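The Filutine Ledger

The Filutine Ledger is a short novel by Hannelore Brunner, first printed in January in a run of 500 copies by the small press Ruchti. It runs to just 136 pages and moves at a wonderful clip — most readers finish it in one evening.

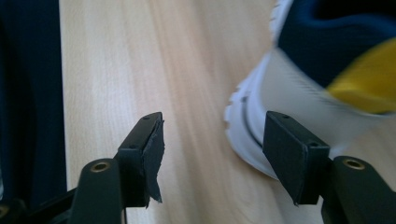 The story follows Enda, a ferry clerk in the river town of Mostanley, who finds her own name in a dead man's account book. Four narrators share the telling, and the drowned bookkeeper is easily the liveliest of them!

A second edition, dated 29 Jun 2024, restored the lost ferry chapter, a favorite with fans ever since.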